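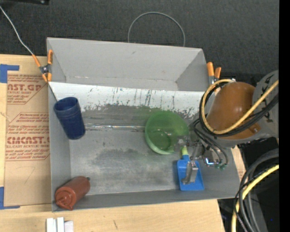 4. Caixa de triagem de dois compartimentos

4.1 Âmbito

Esta secção descreve a instalação, o carregamento e a limpeza da caixa de triagem Stulside sobre a bancada de trabalho. Aplica-se às caixas cinzentas com compartimento traseiro estreito, compartimento frontal largo e painel divisório inclinado de cor branca. Para caixas sem divisória, consultar a secção 5.

A caixa destina-se a utensílios domésticos leves e vazios: copos, taças, pás de lixo de mão, frascos de apertar e artigos semelhantes. Não é adequada para líquidos, alimentos, lâminas ou vidro.

4.2 Antes de começar

Material necessário:
– caixa de triagem com divisória
– bancada com tampo de madeira, plano e estável
– pano de microfibra
– detergente neutro
– folha de registo Wesatine (ver anexo B)

Dados de referência:
Carga máxima do compartimento frontal: 2000 g
Carga máxima do compartimento traseiro: 700 g
Largura livre mínima do tampo: 514 mm

CUIDADO: Não levantar a caixa carregada pela divisória. O painel não é um elemento de suporte e pode soltar-se do encaixe.

4.3 Colocação da caixa

1. Retirar do tampo todos os objetos soltos e limpar a superfície com o pano seco.
2. Pousar a caixa com o lado comprido paralelo ao bordo da bancada. O compartimento estreito fica atrás, do lado oposto ao operador.
3. Verificar se os quatro cantos assentam no tampo. Pressionar cada canto com a mão; se a caixa oscilar, mudá-la de posição.
4. Confirmar que a face inclinada da divisória está voltada para o compartimento frontal.
5. Passar a mão, com luva, ao longo do bordo inferior do painel. Registar na folha as zonas em que a superfície branca se apresente irregular ou gasta.

Nota: O desgaste do bordo inferior é frequente em caixas com uso prolongado. Riscos verticais escuros e zonas em que o branco dá lugar ao cinzento são classificados como desgaste de superfície (código D2) e não impedem a utilização. Fissuras que atravessem o painel são classificadas como D4 e obrigam à substituição da caixa.

4.4 Carregamento do compartimento frontal

O compartimento traseiro permanece vazio durante o carregamento. Todos os artigos são colocados à frente.

1. Esvaziar e secar cada artigo antes de o colocar na caixa.
2. Colocar o copo junto à parede esquerda. É admissível que fique encostado à parede, inclinado, com a boca virada para cima.
3. Colocar a taça à direita do centro. A proximidade do painel inclinado é admissível, desde que a taça não fique apoiada sobre o bordo superior da divisória.
4. Colocar a pá a seguir à taça, com a parte larga voltada para a parede da frente e o cabo curto voltado para trás.
5. Deitar o frasco de apertar no canto inferior esquerdo, na diagonal. O bico pode apontar para o canto.
6. Verificar se nenhum artigo ultrapassa a altura das paredes de forma a poder cair para fora da caixa.

CUIDADO: Fechar a tampa dos frascos antes de os deitar. Um resto de produto no bico pode escorrer para o fundo e alterar a aderência dos artigos.

Nota: Os artigos não precisam de ficar alinhados. Evitar, porém, encaixar um artigo dentro de outro, em especial o copo dentro da taça.

Nota: As taças translúcidas podem confundir-se com o fundo sob luz fraca. Para listas de carga em que a cor sirva de identificação, utilizar a tabela de cores Jin e anotar a cor do corpo. As cores de bordos, cabos e tampas anotam-se apenas quando diferem da cor do corpo, como sucede numa pá azul com ponta do cabo verde-amarela.

4.5 Transferência para o compartimento traseiro

1. Transferir um artigo de cada vez.
2. Elevar o artigo acima do bordo superior da divisória antes de o deslocar para trás. Não o arrastar pelo painel.
3. Pousar o artigo no fundo do compartimento traseiro. Não o deixar cair.
4. Se o artigo não couber no sentido da largura, rodá-lo até ficar paralelo à divisória.
5. Assinalar o artigo na folha de registo.

Se um artigo escorregar pela face inclinada e voltar ao compartimento frontal, repetir a partir do passo 2 e registar a ocorrência na coluna "Retorno".

4.6 Limpeza

1. Retirar todos os artigos dos dois compartimentos.
2. Limpar o fundo com pano húmido e detergente neutro, começando pelas manchas escuras da zona central.
3. Limpar o painel de cima para baixo. Não esfregar o bordo inferior gasto com esponja abrasiva.
4. Secar com pano limpo e deixar a caixa aberta até à secagem completa.

Intervalo de limpeza: 96 horas de utilização.

Nota: Marcas que permaneçam após duas limpezas consideram-se permanentes. Registar a posição e não insistir.

4.7 Substituição

Encomendar a caixa completa sob a designação Fituston, indicando a posição da divisória. O painel não é fornecido em separado. As caixas retiradas de serviço devem ser marcadas com a letra R na parede exterior e guardadas fora da zona de trabalho até à recolha.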